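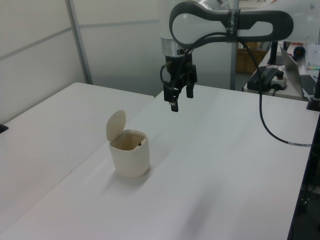
Re: [clisero-members] Questions before the board application closes

September
Posted by the Clisero member office

Hello all,

Several members wrote in after the message quoted below went out to the list on Saturday. Most of the replies asked the same things, so I'm answering on the list. I have left the earlier message in pieces with the answers under each piece. The bottom of this email has the application steps, with two corrections to what is on the website.

> I have been a member since the Clirkitz support group was still meeting
> at the library, and I'm thinking of putting my name in for one of the
> open board seats. My injury was a while ago and I use a power chair. I have
> never been on a board. Before I fill in the form I would like to know
> how long a term is and whether you can leave early without causing
> a problem.

A term is 36 months. It begins at the fall members' meeting and ends at the same meeting three years later. A director can serve two terms in a row and then has to take at least a year off before applying again.

You can leave early. We ask for a month's notice in writing if you are able to give it. The seat then stays open until the next fall meeting, or the board can fill it with an interim director who has a vote but whose time does not count toward the two-term limit. Two directors have stepped down partway through in the last few years, one for health and one for a move out of state. Both are still members and one still helps with the phone line.

> The form says directors are expected at "all regular meetings." How
> many is that, and does calling in count?

Four regular meetings a year, plus the members' meeting in the fall. They start at 4 p.m. and we try to be done by six. Calling in counts the same as being in the room, for attendance and for voting. The bylaws used to say otherwise and the old version is still floating around as a PDF. If your copy says that remote directors may speak but not vote, it is out of date.

In-person meetings are in the Sharifi Building, second floor. The elevator is at the parking lot side and the door there has a push plate. The room has one long table, and the end nearest the door is kept clear of chairs. If you need a different table height, tell us ahead of time and we'll switch rooms with the group downstairs. There is an accessible restroom on the same floor. The one on the ground floor is marked accessible but a larger power chair can't turn around in it, so please plan on using the upstairs one.

> I need an attendant for anything longer than a couple of hours. Is that
> something I pay for myself? It would decide it for me.

No. Clisero pays for attendant hours during meetings and for travel time both ways. You can bring your regular attendant and have us pay them directly, or pay them yourself and send in the hours afterward. Attendants sit in on open parts of the meeting. For closed parts, they sign a one-page confidentiality form the first time and it stays on file.

Mileage and paratransit fares are covered too. Send receipts within a month of the meeting if you can. If you can't pay up front, say so on the form and we'll book the ride from the office account.

One caution. If you receive benefits that are tied to income, check with your benefits counselor before taking reimbursement as cash. Repaid expenses are usually treated differently from pay, but we can't tell you how your own case will be handled. Clunico has a benefits counselor who will see members of this list whether or not they are Clunico patients. Call the front desk there and ask for the benefits line.

> The other thing is that most of the people on the board seem to be
> lawyers or to work in hospitals. I worked in a tire shop. I don't want
> to be there as the person with the wheelchair who gets asked how
> everything feels.

I passed this on to the current directors word for word, and they asked me to thank you for it. A few facts that may help.

The bylaws reserve 5 seats for members who live with a spinal cord injury or are family caregivers. Three of those are filled now. Those directors have the same vote as everyone else and sit on whatever working group they choose. One of them spent most of last year on the office lease. Another reads the Clunico service agreement each time it comes up for renewal and has found things in it that the rest of us had missed.

As for jobs, the current group includes a retired bus dispatcher, a bookkeeper, someone who runs a seed store outside Clirkitz, two nurses and one lawyer. The list on the website gives job titles for some directors and leaves them off for others, which makes it look more like a hospital board than it is. We are going to redo that page.

New directors are paired with someone who has been there longer, for the first year. In practice that has meant a phone call before each meeting to go through the packet and another one afterward if wanted. The budget pages take the most time. If you have run the counter at a tire shop and dealt with inventory and cash flow, you will likely find them easier than I did.

> Last question. How much reading is it? I get tired and my hands are
> slow with paper.

The packet for a regular meeting runs 15 pages or a little under. It goes out a week ahead by email as a file that works with screen readers and voice control. We can also mail it in large print, or someone can read it to you over the phone. Tell us once and it will be done that way every time. Votes are taken out loud, so you will not need to handle paper at the meeting. Anything needing a signature can be signed electronically.

Between meetings there is some email. Directors have agreed not to expect an answer the same day.

Since a few people asked, I'll add that applying does not commit you to anything. You can withdraw any time before names go to the members, and we don't publish the list of people who applied.

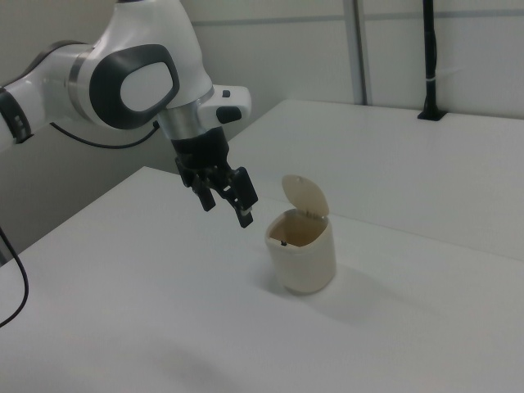
HOW TO APPLY

1. Get the form from the members' page or call the office and ask for it by mail. The form was shortened in the spring. If yours asks for three references, it is the old one. The current form asks for one, and that person can be a friend, neighbor or family member.

2. Fill in as much as you want to. The only required parts are your name, how to reach you, whether you are applying for a reserved seat, and a few lines on why you are interested. Recorded answers are fine. Leave them on the office voicemail and we will type them up and read them back to you.

3. Send it in by the end of the month. The website gives the middle of the month, and that is wrong. It's last year's deadline.

4. You will get a call from two current directors. It takes half an hour or less. Have your own questions ready if you have any.

5. Names go out to members with the notice of the fall meeting. Voting is by mail, by email or at the meeting. Each household membership has two votes and each single membership has one.

If you would like to sit in on a meeting before you decide, the next one is open to members apart from the last item. Let the office know by the day before so we can have the right number of packets and send you the dial-in number. Attendant hours and rides are covered for visitors on the same terms as for directors. This was agreed at the last meeting and has not made it into the printed handbook yet.

To the member who wrote the message above, thank you for sending it to the whole list. Please reply to me directly if I missed part of what you were asking or if you want a paper form. For everyone else, replies to this message go to the full list, so use the office address for anything about your own health or benefits.

Clisero member office
Sharifi Building, Clirkitz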